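Call for Participants: Reviewers for a Good-Practice Guide on Two-Armed Robots at Food Preparation Tables

Drorow is seeking 14 reviewers for the second draft of its guide on the safe and repeatable use of two-armed robots with multi-fingered hands at food preparation tables. Applications close on 15/11/2022. The review period ends in March.

Background

The first draft was written by a small group at Drorow with input from Detent, which supplies tooling to commercial kitchens. It covers table layout, hand clearance, contact with cutting surfaces, and the order in which a task is attempted in simulation before it is attempted on hardware. The draft contains 38 clauses. Comments on it were useful but came mostly from people who build arms. The second review is meant to bring in people who write test procedures, people who run kitchens, and people responsible for safety sign-off.

Scope of the review

Each reviewer will be assigned to one of two groups. Group A reads the clauses on workspace and layout: distance between an idle hand and the items in use, placement of containers near the working arm, and the marking of zones an arm may cross but may not stop in. Group B reads the clauses on contact: approach height over a board, permitted finger postures near small food items, and what must be recorded when a grasp is abandoned.

Simulated trials are in scope for both groups. The guide requires that a layout be tested in simulation with the same objects, at the same scale, as the physical table. It also requires the idle arm to be modeled in full, including the hand, even where the task uses one side only.

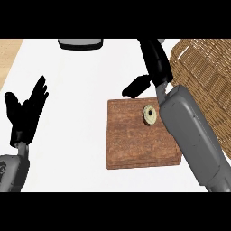 Simulated table, top view: left hand clear of the work, right hand over a corner of the cutting board, basket at right.

Clause 22 deals with layouts of this type. A container standing beside the working arm is to be treated as an obstacle for the whole forearm, with the clearance check run on the forearm as well as the fingers. Several readers of the first draft asked for a fixed minimum distance. Others preferred a distance that depends on arm speed. The drafting group has not settled the matter and wants argued positions from Group A.

Clause 27, for Group B, covers small items lying on a board near its edge. The present wording says that the thumb and fingers must be above the item before any downward motion begins. Reviewers should say whether this can be checked from logged joint data alone or whether a camera view is also needed.

What reviewers will do

Read the assigned clauses and return written comments on the form provided. One comment per row, with the clause number, the proposed wording, and a short reason. Comments without proposed wording will be logged but may not be discussed.

Attend 2 online meetings. The first explains the comment process. The second resolves conflicting comments.

Score a set of simulated trials against the draft checklist. Trials are supplied through the Wikex viewer, which runs in a browser. Expect up to 2,000 words of log notes per reviewer — most of this is short entries against a template.

Who should apply

Applicants should have direct experience in at least one of the following: robot safety assessment, test method writing, food service operations, or simulation of arms and hands. Knowledge of a particular simulator is not required. Applicants must be able to read and comment in English.

We will accept no more than two reviewers from any one employer. Employees of Drorow and Detent may submit comments but will not be counted as reviewers.

Terms

The work is unpaid. Reviewers are named in the published guide unless they ask to be left out. Draft text and trial files may not be shared outside the review before publication. Any commercial interest in a product affected by the guide must be declared on the application form; a declared interest does not rule an applicant out.

How to apply

Send a one-page statement of experience and a preference for Group A or Group B to the review coordinator, Ruairí Horgan, using the contact form on the Drorow site. Put "Table guide review" in the subject line. Do not attach a full résumé.

All applicants will receive a reply. Those selected will be sent the draft, the comment form, and Wikex access details together with the date of the first meeting.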